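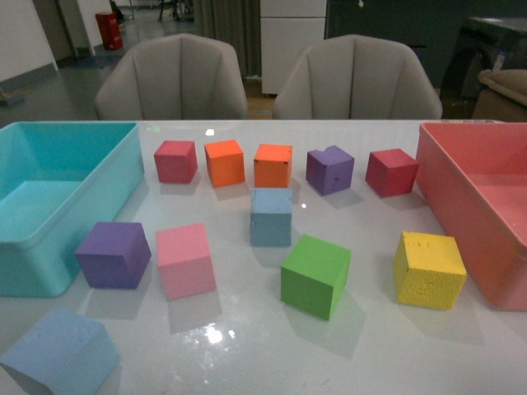
Item 3, the sorting job: foam cubes between the turquoise bin and the pink one.

Mustetwood Makers' Evening – notes from the meeting of 5 September 2021

Written up by me, Vilja Kokkonen, from my own scribbles, so shout if I've got you wrong. Aleksi Oksanen was in the chair. Seven of us came, with apologies from the Tronby lot.

1. Last time's notes
Agreed, with one fix. I'd put that the June talk was on window cleaning and it was on gutters. Sorry!

2. Money
We have £461 left in the kitty after paying the hall. Aleksi wants to put some of it towards a second-hand floor cleaner so we can take it to bits. Nobody minded, as long as it stays under £100 and he stores it at his.

3. Can machines tidy up yet?
This took most of the evening, and I enjoyed it more than I thought I would. Aleksi's point was that people always ask about folding shirts, and we should start with something a toddler does – picking up blocks and putting them in a box. I said that sounded too easy. He told me to have a proper look at the blocks. The purple one at the back has a chunk gone from its top edge, the yellow one is all pits and speckles, and hardly any of them sit square to each other. Then there's the tabletop, shiny enough to throw back a great bright patch from the light overhead (my old phone can't cope with that sort of thing, never mind a machine).

We then got stuck on what "tidy" means. Do the two reds go together when they're at opposite ends of the back row? Is pale blue the same as light blue? I'd have put all the blues in the turquoise bin without thinking. Aleksi would have split the lot by warm and cool colours, and we had quite a long argument over where purple belongs. A machine would need telling, and we couldn't agree what to tell it.

My own view, for the record: one soft block into one open bin, yes, I'd trust a machine with that now. A whole kitchen table after tea, no, not for years. Aleksi thinks six years for the table and longer for the shirts. I've written that down so I can wave it at him.

4. Shop floor
I passed on what my cousin told me about Krasniqi, where she packs orders. They had a picking arm in on trial and it was fine with boxes and hopeless with anything in a floppy bag. It got through 876 items on its best shift, which she says she'd beat before lunch – but it doesn't want lunch, as Aleksi pointed out. We'd like to ask if we can visit.

5. Gamilel
They've offered us a talk on shelf-stacking. Yes please, but we'd want to see it working and not just slides.

To do
Me: write to Krasniqi about a visit, and reply to Gamilel.
Aleksi: find the floor cleaner, and bring a written rule for sorting colours that all of us can follow.
Everyone: think of one chore you'd hand over tomorrow, and one you wouldn't.

Any other business
The tea urn is leaking again. Bring a flask next time.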